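Plekano – Packing Room and Returns Bins
Inspection checklist with comments

Date of walk: 14th April
Area covered: storage bins, cardboard and packing scrap, yellow cabinet, carpeted floor, aisle to the Dornus store
Previous walk: December
Marks used: OK / Needs work / Not checked

Section A. Floor and walkways

A1. Aisle clear from door to packing tables. OK.
Comment: One flattened carton was leaning on the door frame at the start of the walk. Moved to the recycling cage.

A2. Carpet flat, no lifted edges. Needs work.
Comment: Seam by the inner door has come up over a length of 3 inches. Taped on the day. The tape will last a few weeks under foot traffic, so the Kettani flooring order should not wait for the summer list.

A3. Cords kept off the walking route. OK.

A4. Bins set down on the floor do not stick out into the aisle. OK.
Comment: Same finding as December. Bins next to the cabinet get turned at an angle when people work from them. That is fine during work. Square them up at the end of the shift.

Section B. Storage bins

B1. Rims whole, no cracks or sharp spots. OK.
Comment: Run a gloved hand along the full rim, including the underside. Two bins were pulled in December for splits that could not be seen from above.

B2. Bins filled to below the rim. OK.

B3. Contents sorted by type. Needs work.
Comment: Flattened cardboard, molded plastic and wrapping are still going into the same bin. The rule has been on the wall since December: cardboard in one bin, everything else in the other. The bin beside the yellow cabinet had a flattened brown box with "SF" on the flap, a black molded plastic piece lying partly on top of it, and dark blue wrapping material beneath.
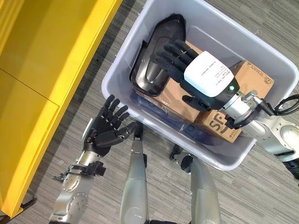 Himar: we sort at the end of the shift and I would like to keep it that way. Going back and forth between two bins for every carton means more bending and more steps. If the checklist wants cardboard separate from the start, give us a second bin within arm's reach of the first.

Reply to comment: Agreed in part. A second bin will be placed at each station where there is floor space. Where there is no space, sorting at the end of the shift is accepted, as long as the bin is not carried anywhere before it has been sorted. Item B3 stays at "Needs work" until the bins are in place.

B4. No loose blades, staples or strapping in the bins. OK.
Comment: Tip test done on 2 bins. Nothing found in either. Do not feel around under cardboard with bare hands – lift the top layer out first and look.

B5. Bin weight safe for one person to lift. OK.
Comment: Cardboard alone is no trouble. Bins with boxes that still have goods in them should be slid or put on the cart.

Section C. Boxes

C1. Empty boxes flattened before they go in. Needs work.
Comment: Mostly done. Some boxes are folded once and then spring back open, which takes up the room and pushes other items over the rim. Cut the tape on both ends, then fold.

C2. Boxes still in use kept apart from scrap. OK.
Comment: Use a white bin for these. Boxes should rest on the bottom of the bin and not on each other's corners.

C3. Old shipping labels removed or crossed out. Needs work.
Comment: Dornus sent back one carton last quarter with two live labels on it. A thick marker is enough. Printed box markings can stay.

C4. Box count matches the sheet. Not checked.
Comment: The sheet says 1,188 for the store as a whole. That count belongs to the yearly stock check and will be taken off this form.
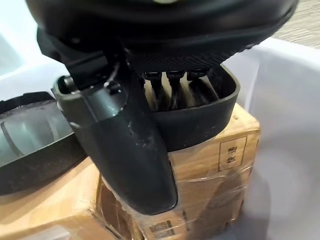 Item C2: brown cardboard boxes in a white bin.

Section D. Yellow cabinet

D1. Doors open and close fully. OK.

D2. Nothing stored on top. OK.

D3. Clear space in front for the doors to swing. Needs work.
Comment: A bin pushed up close will stop a door from opening all the way. Floor tape is to be laid to show the swing, and bins stay outside it.

D4. Contents list current. Needs work.
Comment: The list inside the door is the old Plekano form. Replace it with the current one and initial it.

Section E. Follow-up

Second bins for stations – order placed through Kettani, budget limit 200 dollars.
Carpet seam – reported, waiting on a date.
Floor tape at cabinet – packing team, before the next walk.
Label markers – one per station, tied on.
Item C4 – delete from form.

Copies to: packing team, Dornus store desk, Himar. Comments can be added to the sheet by the door until the next walk.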